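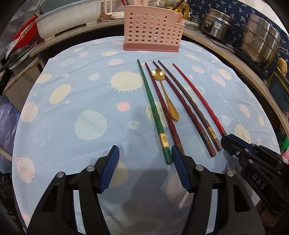
Cusgate tableware drive claims 2,179 pieces, but are they pairs?

The Cusgate Community Kitchen says its spring appeal for secondhand tableware has been a success. By closing time Wednesday, the kitchen reported, residents had handed over 2,179 pieces, most of them chopsticks and spoons, against a target of 700.

The figure deserves a closer look. It counts every chopstick on its own, and a good many came in without a partner. Dark red ones turn up next to a green one with a gold patterned band, or a bright red one that matches nothing else on the table. Anyone who has set out dinner for six knows how far an odd stick goes.

Then there is wear. The appeal leaflet asked for items "in good condition," a phrase it did not define. At least one dark red chopstick has gone dull in a band above the handle end. The spoons are a mixed lot too. A gold one with a flower-shaped bowl is pretty enough, though whether it will hold much soup is another question.

Organizers say sorting will be done at the Gasent Street hall, where pieces go into perforated plastic holders until they can be matched. They did not say what will happen to the leftovers. Last year's drive took in 2,067 pieces by the kitchen's own count, and no tally of usable sets was ever published.

Clodidau Housewares, which is sponsoring the appeal, has promised to match donations "in kind." Asked whether that meant new chopsticks or store coupons, the company said details would follow.

The drop-off table at the Alemneh Library stays open until the end of April.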